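Handles, Tubes and Other Long Thin Things: Your Questions

Rinville Repair Room, answers collected by Aisling Mac Giolla

Most of what crosses our white table is either a handle or something that has lost one. These are the questions we get most.
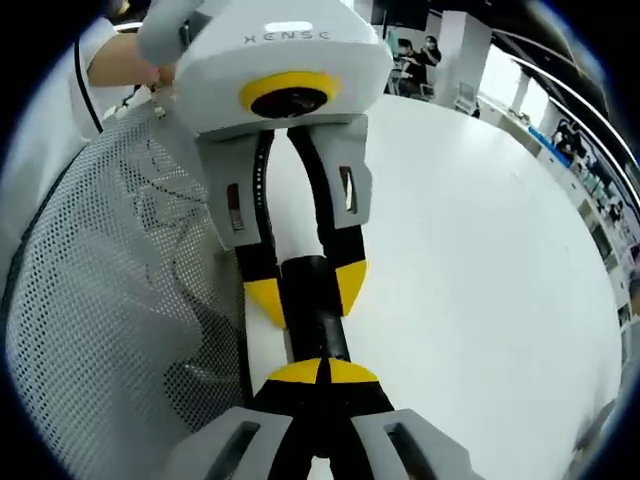 What counts as a handle?
Anything you hold so that you don't have to hold the other end. Brush handles, umbrella grips, torch barrels, pan handles, the tube off a vacuum cleaner. If you aren't sure, bring it and we'll argue.

Can I bring only the handle?
Please don't. We have a drawer of handles whose owners promised to come back with the rest. Bring both halves and any screws, even the one you think is from something else.

Why do you hold it at both ends?
A long round object held at one end will turn, droop or head for the floor. Support the top and the bottom, keep it at a slant if that suits you, and look along its length before you decide it's straight. People are very loyal to bent tubes.

Mine has gone sticky. Is it ruined?
Probably not. Soft black coatings do this with age, usually in a cupboard, usually just before you need them. Try warm water and washing-up liquid on a cloth first. If it's still tacky after 2 goes, bring it in. Keep water well away from anything with a battery inside.

How long does glue take?
Longer than you'd like. We ask for 48 hours before you put any weight on a glued joint. A man from Foley Street managed twenty minutes, and has since bought a new mop.

Do you stock spare parts?
A few. The Revmont push-fit collars go quickly, and the Plustance end caps don't go at all, so you're welcome to as many of those as you can carry. Ask for bin 347 — there aren't 347 bins, the number came with the shelf.

Will you fix something that's cheaper to replace?
Yes, cheerfully. We don't ask what it cost and would prefer not to be told.

Can I watch?
You can do better than that and hold the other end. Sleeves up, rings off, and say so before you let go.

When are you open?
Evenings from 7, except in February, when the heating has the final say.

What happens to things left behind?
We keep them for 2 months, then they join the drawer. If you're missing the handle of a garden trowel, green, slightly chewed, please get in touch.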